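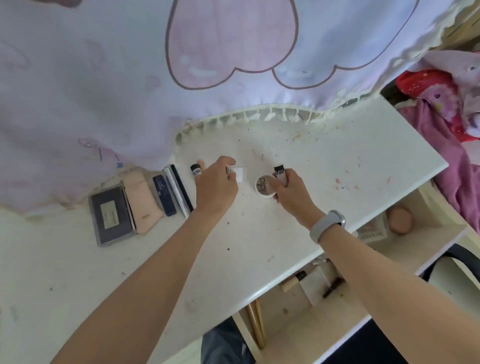 heart curtain, desk under it

1/ ok thread bc I keep getting DMs about the tailwheel checkout at Dastthorpe. typing fast, forgive spelling

2/ background: I had 53 hours, all nosewheel, all out of Fledov on the long sealed runway. never landed on grass. never flown anything that wanted to swap ends on me

3/ Dastthorpe is 2286 feet of grass with a hump in the middle. elevation 879. trees at the north end, taller than the chart notes led me to beleive. you can't see the far threshold when you line up. unnerving the first time, fine after that

4/ first lesson = no flying. taxiing. up and down, up and down. S-turns because you can't see a thing over the nose. my feet were so slow. instructor kept saying "earlier" and I kept being late

5/ second lesson, three-pointers. bounced the first one, bounced the second one, went around on the third and got told that was the best thing I'd done all morning

6/ wheel landings came later and I still don't love them. tiny bit of forward stick when the mains touch feels completely wrong. you have to do it anyway. too much and you're looking at a prop bill

7/ crosswind day: booked it off twice. third time we went over to Lititz for the sealed cross strip, wind straight across. did more circuits there than I care to admit. legs like jelly after

8/ paperwork!! this is the bit everybody asks about. get the endorsement written in your logbook before you leave the airfield. mine wasn't. drove home, realised, drove back the next weekend to a locked office

9/ also check your club's own rules, seperate from the licence side. ours wants a flight in type every 30 days or you go up with an instructor again. I missed it by a day in January. paid for the dual, grumbled, learned a bunch

10/ and ring your insurer. the policy I was on had a minimum time on type that the club didn't mention. didn't stop the training, did stop me taking the plane solo straight off the checkout

11/ headset question, three people asked: used my old one, was fine, the cockpit is loud, bring earplugs for underneath

12/ the Chevalier tailwheel notes are worth the money. old photocopied looking thing, terrible diagrams, the chapter on ground loops is gold. read it before lesson one and again after lesson two when it makes sense

13/ colour of the endorsement ink does not matter, whoever started that rumour pls stop

14/ more on short field stuff when I've done some. going back over to Dastthorpe if the grass dries out

September 7, 2022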